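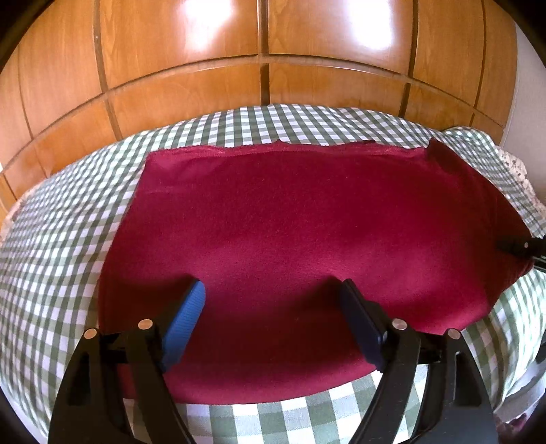

2023-10-10. Spent the morning on the pad finder, because the opening-width signal has been jumping around on the Jundside recordings and everything downstream of it was getting blamed. The old version looks for blue. It takes the two biggest blue blobs near the bottom, pairs them up and turns the distance between them into a width. Lovely when it works! But the left pad over the red cloth is bright blue and the right one is in shade, so dark it's basically navy, and the threshold I picked in April (on a white tabletop, under good lights, what was I thinking) drops the right one completely. Then the pairing step goes hunting for another partner and we get a width for a gripper that doesn't exist.

So I widened the range, which fixed the right pad and immediately started pulling in bits of shadow. Narrowed it again, lost the pad again. Went back and forth on that for longer than I want to write down. Dima came by, watched me drag the slider for a minute and asked why I was using color at all when the pins are right there. Fair. The pins are round, they sit on the linkage, and their positions have a fixed relation to each other once you know the opening. They do change a lot in tint (the ones on the left finger come out copper, the ones on the right more gray-brown) but a small round thing with an edge is still a small round thing with an edge.

New version, for whoever opens the branch:

- crop to the region the fingers can reach, in the raw fisheye picture, no undistortion first
- circle candidates inside the crop, scored on edge only, no hue
- fit the linkage model to the candidates, opening angle is the only free parameter
- throw out anything that would put a pin outside the travel limits
- pads are predicted from the fit, then color is used only to confirm, and a failed confirm doesn't kill the fit

That last one took an argument with Hadi. He wanted a failed confirm to mark the whole frame bad. I think it should lower the confidence and nothing else, otherwise we're right back to losing every shaded pad. We left it as a config flag, default my way, ha.

Ran it over the 1,538 frames that Ruba marked up in Rindness. The width trace is much calmer just from looking at the plots. Haven't done the proper error numbers yet, the eval script still expects the old field names and I didn't want to start renaming things before lunch. The remaining spikes mostly come from the other gripper. When a piece of it gets into view near the border its pin can score well enough to become a candidate, and the travel limit check catches that only if it's far enough out. I could mask the side borders. I'd rather feed in the other device's pose, which we have anyway, and predict where it should show up.

After lunch: cloth mask. Pakari gives us a mask plus a guess at the corners, and the planner wants both in the table plane. The bad assumption is in my projection code and it's been there forever. I take the whole mask outline, shoot rays through it and intersect with one plane.

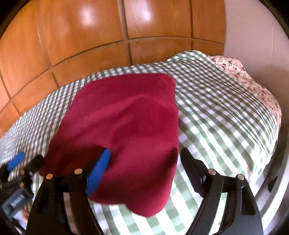
Projecting through a single plane is fine as long as the cloth is lying down, and this is exactly where I've been fooling myself. As soon as the near end comes up, the outline points on that end land in the wrong place, because the ray passes through the lifted fabric and keeps going until it hits the plane. With the crimson cloth flat at the far end and its near end up at the jaws, half of my outline is usable and half is junk, and the planner was getting both with the same confidence. No wonder it kept proposing a cloth with a long tail. The bed isn't a real plane either (the gingham bulges up over the pillow on the far right side) but that matters a lot less than I expected, at least in the middle where the cloth is.

What I did about it, quick and dirty: every outline point gets a lifted/not lifted tag based on its distance from the predicted pad tips, with a soft falloff. Lifted points go to the planner as image-space constraints only. Points tagged flat get projected like before. The tag is dumb, it knows nothing about the shape of the fold, and Bilal already pointed out that a stiff cloth would lift well beyond my falloff radius. He's right. For fleece I think we get away with it for a while.

Side benefit of the gingham, by the way: the checks are a very good texture for the pose tracker. I had 500 features as the cap and it was hitting the cap all the time, so I dropped it to 400 and couldn't see any difference in the trajectory. The downside is that a repeating pattern can match one check over, and I do see tiny sideways hops every so often when the motion is quick. Mireille suggested weighting features on the wardrobe seams higher. The glare spots on those doors are a pain though, they slide along the wood as the camera moves and the tracker happily believes they're real corners. Put in a saturation mask, grown a few pixels. Hops are still there, glare tracks are gone from the debug view. Small win!

Last thing today was the contact label. Right now "grasping" is true if the width stops shrinking while the mask overlaps either pad. Either! I wrote that in a hurry and it's been wrong the whole time. Went through Ruba's disagreements list with her, and frame 92 in her export is a good one to keep in the test set. Left pad on the lower part of the cloth, right pad over bare checks just past the fold, wide gap between them. My label says grasping. Ruba says absolutely not, and I can't argue with that. Changing it to need overlap at both pads, plus a new in-between state for one-sided contact, which the planner can use as a hint for which way to shift the gripper. She'd like one more state for fabric doubled back on itself near the pad, since the pocket on the right side of the cloth looks like a second edge to Pakari. I said later. It needs shading cues and I don't want to touch the network this week.
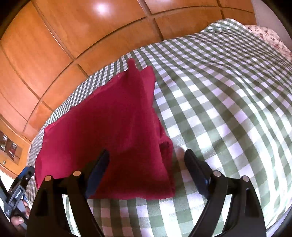
Still open

- Eval script field names, then real error numbers for the width. Me, first thing.
- Pose of the second gripper into the pin fitter. Hadi has the transform code on his branch, ask before copying it.
- Falloff radius for the lifted tag is hard-coded. Move it to config and try it on something stiffer. Bilal wants to pick the fabric.
- One-sided contact: does it flicker? Dima thinks it needs a hold time, I think we should look at the trace before adding another timer.
- Check with Mireille whether the sideways hops line up with one check width in the reconstruction. If they do, it's a matching problem and I can stop suspecting the clock sync.
- Rindness still draws the old pad boxes on top of the new ones in the overlay. Cosmetic, but it confused both me and Ruba today.
- The Haddad recordings haven't been rerun with any of this. Different room, different light, so I'm leaving them alone until the width numbers are in.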